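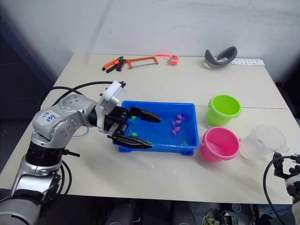 作業ノート 27/09/2023 水あそびセット 仕分けの準備

ノート > 工作室 > おもちゃ・備品

カテゴリ:備品メモ/海のいきもの

青いトレイ、白い机のまんなかへんに置く。中身はピンクの魚3、緑のが4。緑はトレイの中でばらけてる、ピンクは右側にかたまり。この並びをAとする。次からもAで始めること(自分用)。

バケツは右側。黄緑が奥、ピンクが手前。ピンクの右隣に半透明の計量カップっぽいやつ。カップは今回使わない、けど置き場所はここで固定。前回どけたら後で探すはめになった。

ルール案
・ピンクの魚→ピンクのバケツ
・緑→黄緑のバケツ
・終わったら全部トレイに戻す、Aの並びで

色合わせだけだと簡単すぎ? Amnuayさんは逆の色に入れる版もやりたいとのこと。逆版は別ページに書く。混ぜると後で読めなくなるので。

トレイ、浅いのでふちに当たると魚がすべる。底に薄いマット敷くか検討。Odorhamのカタログに切り売りのがあった、400円。小さいの2枚で足りるはず。トレイの足のとこは避けて切る。

バケツ軽い。触るとすぐずれるので机に鉛筆で印つける→白い机なので消しゴムで消えるか先に端っこで試すこと!! テープは跡がのこるからだめ(4月にやらかした)。

予備の魚は棚の下の段、Plistoraの箱。ふたにラベルなし、あとで書く。緑の予備はなし。Deltivitzに注文するなら送料込みで1,257円、見積もりはもらい済み。予算は2,000円まで、なのでマットと合わせてもぎりぎりいけるる。

のこり
・並びAのスケッチ、ノートの裏表紙に貼る
・バケツの印
・逆版のページ
・El-Sayedの棚から借りたはさみを返す(まだ返してない)

コメント 2件・シェア 0件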